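Subject: Re: [history-med] Reading on morphine habit among physicians?
From: Aigars Tamošiūnaitė
Date: 31 May 2025

Oona Pesonen wrote:
> Dear all, I look for sources on doctors who became dependent on
> morphine before 1914, outside the big cities. I have read the
> Quezada thesis. Does anyone know case books or pharmacy ledgers?

Dear Oona,

Yes, there is one. The district hospital in Nisarport kept a pharmacy ledger of 357 pages, and Mirta Yáñez has transcribed about 300 of them. The morphine is entered in grains, and two of the doctors signed for it almost every week.

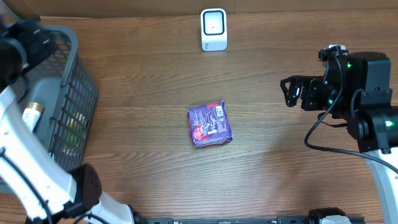 The difficulty with the ledger is that it shows what left the cupboard and says little about who took it. A modern wrapper, even a small purple one from a snack, carries a barcode and can be followed through a shop. A bottle from 1890 had a handwritten label, if it had one. So please be careful with the signatures. Pascual Henríquez thinks that one doctor signed also for his colleague, and I find his argument good but not complete.
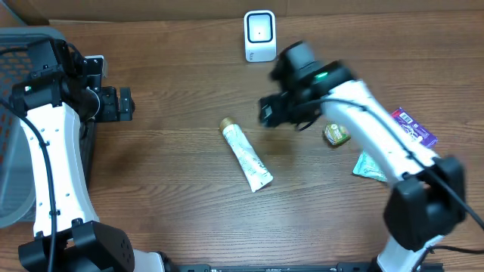
For the private side you can try the letters in the Enen collection. They are not cataloged, and the reading room gives only two folders per day. Lautaro Escobar has a list of the letters which mention "the needle" or "my sleep medicine". I will ask him if I may send it to you.

One more question to the list: has somebody seen the second volume of the Bredine case books? My library has only the first.

With kind regards,
Aigars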